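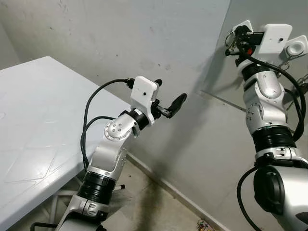

Plastic table, concrete floor, pale wall behind

Brakik Home Board > Furniture and Rooms > Patio table used indoors, keep it or replace it?
Views: 402

romana_m
Posted March 24, 2018

I have a plastic patio table that came inside two winters ago and never went back out. It has metal legs and a hole in the top for an umbrella. The room has a bare concrete floor and I use the table for everything: sorting mail, potting, gluing, folding laundry, lunch when the kitchen is a mess.

Three things bother me and I would like opinions before I spend money.

1. The top is textured. Crumbs and pencil dust settle in the low parts and a sponge slides right over them.
2. It rocks when I lean on it to write.
3. The umbrella hole. Small screws go down it, and so does coffee.

My sister says to get a real table. I don't mind this one otherwise. It's light enough to move by myself, and I don't worry about what I set on it. Is there a sensible way to fix the three things, or am I putting effort into the wrong table?

Romana Michalík

Styliani Sarantis

Keep it. I have had one like that in my sewing room for 12 years and it has outlasted two "real" ones.

For the texture, use a soft brush and dish soap. A nail brush is good, or an old toothbrush for the worst spots. Wet the top, let the soap sit a few minutes, scrub in small circles, and wipe up with a towel that has some nap to it. A flat microfiber cloth does very little on a molded surface. Do it once a month and the weekly wipe goes faster.

Stay away from scouring powder. It dulls the plastic, and after that it holds dirt even worse.

Svatopluk Tichý

I'll disagree. A patio table is made for plates and glasses. If you lean on it to write, or glue things that need to sit flat, you'll be annoyed every day. I kept mine for years out of thrift and regretted it. I bought a used kitchen table for 100 dollars and it was the best money I spent on that room.

Also, what kind of legs are they? If they splay out and end in rubber caps, check the caps before anything else. On concrete they wear through on one side, and then you have bare metal on one corner and rubber on the other three. That will make any table rock.

romana_m

Metal legs, rubber caps. I turned it over this morning. One cap is worn on the outside edge and the other three look fine to me. The worn one is at the corner nearest the sofa, where I pull the table out to get past it.

Styliani Sarantis

There's your rocking. Replace all four, not one. A new cap is taller than three old ones and you'll be right back where you started, only at a different corner.

Measure the outside of the leg, not the inside of the old cap. The old cap has stretched.

Padmavathi Chettiar

Before you buy caps, slide the table two feet over and see if it still rocks. Then turn it a quarter turn and try again. Concrete floors are hardly ever level. If the rocking stays with the same leg, it's the leg or the cap. If it moves to another leg, it's the floor.

In my basement it was the floor. I had already bought the caps.

romana_m

Tried it. In the new spot it still rocks, but less. Turned it and the rocking went with the worn cap. So I think it's some of each. I ordered caps from Paulík and will look for a flatter place along the wall.

Moving it closer to the sofa seems to be the flattest, but then the two are nearly touching. The sofa is green leather with a tufted back, a heavy thing, and it isn't going anywhere. Do I need to worry about the table edge rubbing on the arm?

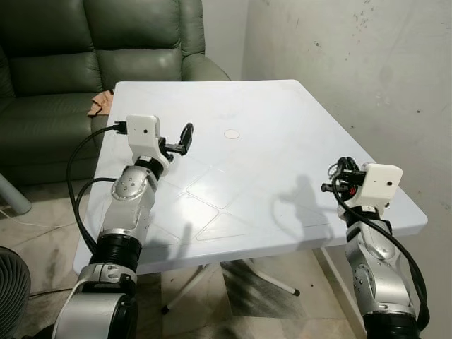
Yannick Besnard

Yes, leave a gap. A hand's width is enough. A plastic edge won't cut leather, but if you lean on the table and it shifts, it rubs the same spot over and over, and the color goes first on a rounded arm. I had a chair with a pale stripe on it from a folding table, and no amount of conditioner brought it back.

Folding a towel over the arm while you work does the job too, if you remember to do it. I never did.

Svatopluk Tichý

Or get a narrower table and the gap takes care of itself.

Styliani Sarantis

She asked how to fix this one, Svatopluk.

Svatopluk Tichý

She asked whether to keep it or replace it. It's in the title.

romana_m

Both are fine to answer. I did ask both.

Padmavathi Chettiar

For the umbrella hole, you can buy a plug. They come in a ring-and-cap set, usually next to the umbrellas in the garden aisle. The ring drops into the hole and the cap sits in the ring. Measure across the hole before you go. The ones at my store came in two sizes and I got the wrong one first.

If you can't find one, a rubber sink stopper works. It stands a little proud of the top, so you'll feel it under paper.

Yannick Besnard

I used cork. Cut it a bit oversize, sanded it down until it went in tight, then trimmed it level with a utility knife. It's been in there since last August with no trouble. It does stain if you spill coffee on it, so maybe not for Romana.

A bigger question is whether you want a board on top. A sheet of hardboard cut to the size of the table gives you a flat surface for writing and gluing, and it covers the hole and the texture at the same time. Put a piece of rubber shelf liner under it so it doesn't slide. When you want to wash up or eat lunch, stand the board against the wall.

Styliani Sarantis

I use a Gello cutting mat on mine for that. It's smaller than the table, so there's room left over for the coffee.

Svatopluk Tichý

The board is a good idea. I'll give you that. Once she has bought caps, a plug, a liner and a board, though, I would like to see the total next to the price of a used table.

romana_m

I can tell you when it's done. The caps were cheap. I have shelf liner in a drawer already and there's a piece of hardboard behind the water heater that might be big enough.

Question on the cleaning. There are gray marks in the texture that soap didn't lift. I scrubbed with the nail brush until my wrist hurt. The rest came up well, better than I expected.

Padmavathi Chettiar

Gray marks are often metal rubbing off, from pans or tools or the bottom of a lamp. Try a white eraser on a dry top, then soap again. If that does nothing, baking soda made into a paste with water, rubbed in lightly with a finger. Test it on the underside first.

Yannick Besnard

I've used Cevton on garden chairs for the same kind of marks. It worked but the smell hangs on. Open a window or take the table outside for it. And don't get any on the sofa -- it took the finish off a vinyl cushion of mine in one drip.

romana_m

The eraser got most of it. There are two marks left near the hole and I can live with those.

The caps came and I put on all four. I had to warm them in hot water to get them over the ends, and the last one went on crooked and had to come off again. The table is a hand's width from the sofa arm. It doesn't rock in that spot. If I pull it toward the middle of the room, it does, so Padmavathi was right about the floor.

The hardboard is short on one side, but it covers the hole, so I haven't bought the plug. I've been writing on it for three days and it's much better than the bare top.

Svatopluk Tichý

Glad it's steady. Total?

romana_m

Less than 12 dollars, counting the eraser.

Svatopluk Tichý

All right. Keep the table.

Styliani Sarantis

Check the caps again in a few months, and lift the table to move it. Dragging it across concrete is what wore the first one down.

Padmavathi Chettiar

If the short side of the board bothers you, turn it so the gap is at the far edge. I keep a tray of pens in mine.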